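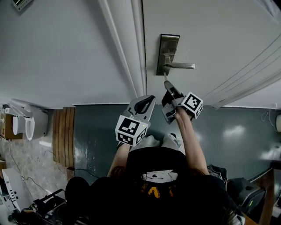 At the pale door, in the black T-shirt.

Home Stories Archive Submit About

The Vik Road Door

The town of Barnstead had one lift, and it belonged to the Posari Hotel, and the hotel was very proud of it. My aunt worked there for 41 years and rode in it twice, both times with a mattress.

When she retired they gave her a clock and a key. The clock had stopped by teatime. The key, said the manager, was ceremonial. My aunt had never owned anything ceremonial and spent the whole of May trying it in things.

It didn't fit the lift. It didn't fit the linen room, or the church, or the bandstand, which has no lock but she was being thorough. It fitted a door on Vik Road that everyone took to belong to the bank.

Behind it were 400 hotel towels, folded in the old way, with the corners in.

"Those were reported stolen," I said.

"By the guests," said my aunt. She had filled in the form herself. She ran a thumb down the nearest pile and looked, for the first time since the clock, quite happy.

We discussed the honest thing to do. It took most of a pot of tea. Then she wrote to the manager, offering the Posari 200 towels at a very fair price, delivery extra, and signed it Graneck Linen Supplies.

He wrote back the same afternoon. He wanted to know if we did pillowcases.

My aunt put her coat on and went to try the key in the door next along.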